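Versus deal settlement: what counts as an expense before the split?

Nga Sầm
Posted in Live and Touring > Money and Contracts

I handle the bookings for Gilteo (two-piece, guitar and drums, original material). In August we played the Costine, capacity 496, on a versus deal. We sold 163 tickets. The promoter paid the guarantee of $2,000 and said the percentage side did not come in higher. I was given a one-page settlement sheet after load-out and signed it. Reading it again at home, I think some of the expense lines should not be there, and I would like to know how these sheets are normally put together before we go back out.

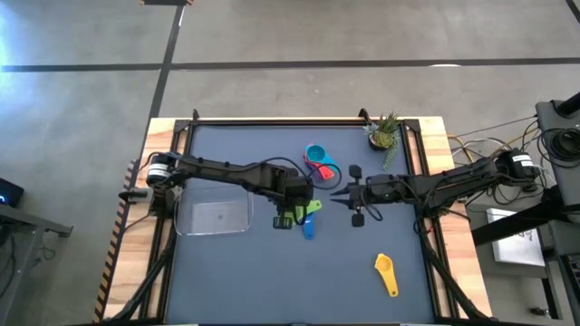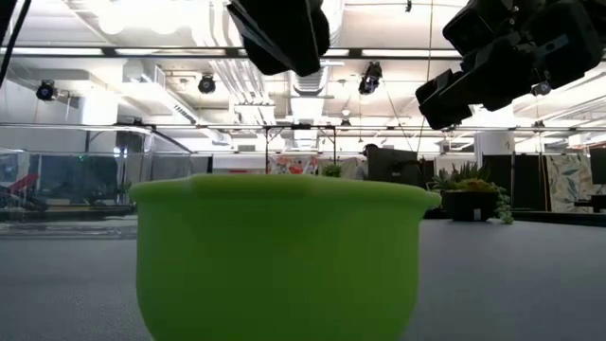 The deal as written

The relevant part of the deal memo reads: "Guarantee versus percentage of net door receipts after approved show expenses, whichever is greater. Support to be paid by promoter." There is an expense schedule attached with estimates for sound, door staff, advertising, hospitality and ticket stock.

The sheet as received

Gross is shown as a single line with no breakdown by price. Under that:

- Sales tax
- Ticketing fees (Tralirport)
- Sound and monitor engineer
- Door staff
- Advertising
- Hospitality
- Support act
- House rental
- Promoter profit
- Artist guarantee

House rental and promoter profit are not in the attached schedule. Support act is not in the schedule either. With all of these taken off, net is below zero, so there is nothing to apply the percentage to and we get the guarantee.

What I need to know:

- Can the guarantee be listed as an expense in a versus deal?
- Is a ticketing fee deducted from gross if the buyer already paid it on top of the face price?
- Does signing the sheet on the night close the matter?

We have the same wording for a date at the Thân and I can still get it changed.

3 replies

Nuwan Navaratnam
Marked as helpful by the poster

Taking these in order.

Guarantee as an expense. In a straight versus deal, no. The two sides are calculated separately and compared. Side A is the guarantee. Side B is the percentage multiplied by (gross less tax less approved expenses). You are paid whichever is larger. If the guarantee is subtracted before side B is worked out, the sheet is using the method for a guarantee plus percentage deal, also called a plus deal or a promoter profit deal. In that type the expenses, the guarantee and an agreed promoter profit all come off first, and the artist is paid the guarantee plus a share of the remainder. Your sheet has both the guarantee and the promoter profit on it, which suggests they used their plus deal template for a show contracted as a versus.

Ticketing fees. Look at how the face price was set. If the buyer paid face price plus a separate service charge, and gross on the sheet is calculated from face price only, the charge was never in gross and should not be deducted from it. If the advertised price was inclusive, the charge is inside gross and has to come out once. Ask for the Tralirport event report. It should show quantity and face value by price level, with comps and voids on separate lines. Do not accept a typed summary in place of the report.

Expenses outside the schedule. The word "approved" in your memo matters. The schedule is what you approved. House rental may be a real cost to the promoter, but if it was not listed it needed your agreement. Support is harder. "To be paid by promoter" tells you who writes the check. It does not say whether the amount is a show cost. I would read it as outside the split, but I have seen it settled both ways, and you should not rely on my reading.

Estimates and actuals. The amounts in the schedule are normally estimates with a ceiling. At settlement each line should be the actual cost with a receipt or invoice, up to the ceiling. If the sheet repeats the schedule amounts exactly, ask for the paperwork.

Recalculate as follows:

1. Take face value times quantity for each price level from the ticketing report. Add them.
2. Subtract sales tax if it was included in the face price.
3. Subtract only the scheduled expenses, at documented cost.
4. Multiply by your percentage.
5. Compare with $2,000.

Be prepared for the result to be the same. At 163 sold in a 496 room, side B may be under the guarantee even on a clean sheet. In that case no money is owed, and the use of the exercise is to get the wording right for the next one.

For the Thân, ask for these changes in the memo:

- "Approved show expenses are limited to the items in the attached schedule and shall not exceed the amounts shown without written consent of Artist."
- "The guarantee is not a show expense."
- "Support fee is not a show expense," or else a line for it in the schedule with a ceiling.
- "Gross means face value of all tickets sold, per the ticketing system report, a copy of which shall be provided at settlement."

On the signature, I don't know. It depends on what is printed above the line.

Cường Hoàng

You got your guarantee with the room a third full. Most promoters would call that a loss and I would leave it alone. Also always count the room yourself with a clicker, the door count and the ticket count never match.

Uyên Trình

A clicker count gives you attendance. It includes guest list and comps, so it can't be used to check gross. It is only useful if it comes out far above sold plus list.

On signing: check for "accepted as full and final settlement" or similar. Ours only said "received," and the promoter corrected an arithmetic error a week later with no argument. I now write "subject to review of ticketing report" next to my name if the report isn't there. If the amount is large enough to dispute, have a lawyer read the memo and the sheet together.

I would email and ask for the report and the invoices without claiming anything yet. Keep it to one message and attach the signed sheet.

Comment from Nga Sầm

Sheet says "received in full." Report requested. Daichi Wada at the Thân has accepted all of the changes except the support line, which is now in the schedule with a ceiling.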